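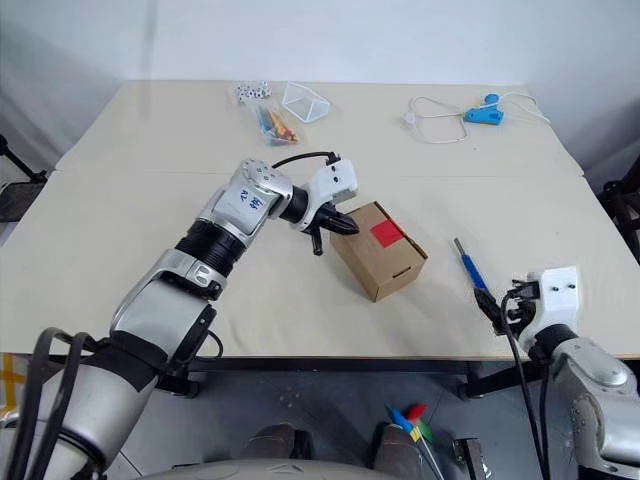 4장. 기상 경보 수신 및 알림 설정

4.1 개요

본 장은 Hustura 기상 관측 단말기에서 강풍, 대설, 한파 경보를 수신하고 이를 담당자에게 전달하기 위한 설정 절차를 설명합니다. 단말기의 설치와 전원 연결은 3장의 절차에 따라 완료되어 있어야 합니다. 설정 변경에는 관리자 권한이 필요합니다.

4.2 관측 지점 등록

1. 관리 화면에서 [지점 관리]를 선택한 후 [신규 등록]을 누릅니다.
2. 지점 이름을 입력합니다. 동일한 이름은 중복하여 등록할 수 없습니다.
3. 위도, 경도 및 해발 고도를 입력합니다. 고도는 미터 단위의 정수로 입력하며, 입력 가능한 최댓값은 4000입니다.
4. 경보 구역 목록에서 해당 지점이 속한 구역을 지정합니다.
5. [저장]을 누르고 지점 상태가 '대기'에서 '수신'으로 변경되는지 확인합니다.

참고: 두 구역의 경계에 위치한 지점은 [인접 구역 포함]을 선택하여 양쪽 구역의 경보를 모두 수신할 수 있습니다. 이 경우 동일한 경보가 두 번 표시될 수 있습니다.

4.3 경보 기준값 설정

1. [경보 설정] 메뉴에서 등록한 지점을 선택합니다.
2. 풍속, 적설, 기온 항목 중 사용할 항목을 활성화합니다.
3. 항목별로 주의 단계와 경고 단계의 기준값을 입력합니다. 풍속과 적설은 경고 단계의 값이 주의 단계보다 커야 하며, 기온은 작아야 합니다.
4. 지속 시간을 입력합니다. 초기값은 30초이며, 측정값이 이 시간 동안 기준값을 계속 벗어난 경우에 경보가 발령됩니다.
5. [적용]을 누릅니다. 변경 사항은 다음 측정 주기부터 반영됩니다.

주의: 지속 시간을 0으로 설정하면 순간 돌풍에도 경보가 발령됩니다. 도로 통제나 운항 판단에 사용하는 지점에서는 현장 책임자의 승인을 받은 후 변경하십시오.

주의: 적설 센서의 영점은 지면에 눈이 없는 상태에서 조정해야 합니다. 결빙된 지면에서 조정한 값은 사용하지 마십시오. 영점 조정은 10월 중 정기 점검 시에 실시할 것을 권장합니다.

4.4 알림 수신자 지정

1. [알림] 메뉴에서 [수신자 추가]를 누릅니다.
2. 성명, 소속, 휴대전화 번호 및 전자우편 주소를 입력합니다.
3. 수신할 경보 단계를 선택합니다. 경고 단계 수신자는 지점별로 2명 이상 지정해야 합니다.
4. [시험 발송]을 눌러 수신 여부를 확인합니다.
5. 수신자가 확인 번호를 회신하면 등록이 완료됩니다.

참고: 야간 알림 제한을 설정하더라도 경고 단계의 알림은 제한 없이 발송됩니다.

4.5 통신 장애 시 조치

경보 서버와의 연결이 끊어지면 관리 화면 상단에 오류 코드 43이 표시됩니다. 다음 순서에 따라 조치하십시오.

1. 통신선과 안테나 단자의 체결 상태를 확인합니다.
2. [네트워크] 메뉴에서 [재연결]을 누릅니다.
3. 연결이 복구되지 않으면 예비 회선으로 전환합니다.
4. 예비 회선에서도 오류가 지속되면 진단 기록을 저장한 후 기술지원 담당자에게 전달합니다.

주의: 통신이 중단된 동안 단말기는 자체 측정값에 의한 경보만 발령합니다. 구역 단위의 대설 및 한파 경보는 수신되지 않으므로 별도의 경로로 기상 정보를 확인하십시오.

주의: 강풍 또는 낙뢰가 예상되는 경우에는 안테나 점검 작업을 실시하지 마십시오.

4.6 기술지원

설정 및 장애 문의: 기술지원 담당 마승우
센서 교정 및 정기 점검 문의: 점검 담당 변한결

문의 시에는 단말기 일련번호와 지점 이름을 함께 알려 주시기 바랍니다. 측정 기록의 보관 및 내보내기 절차는 5장을 참조하십시오.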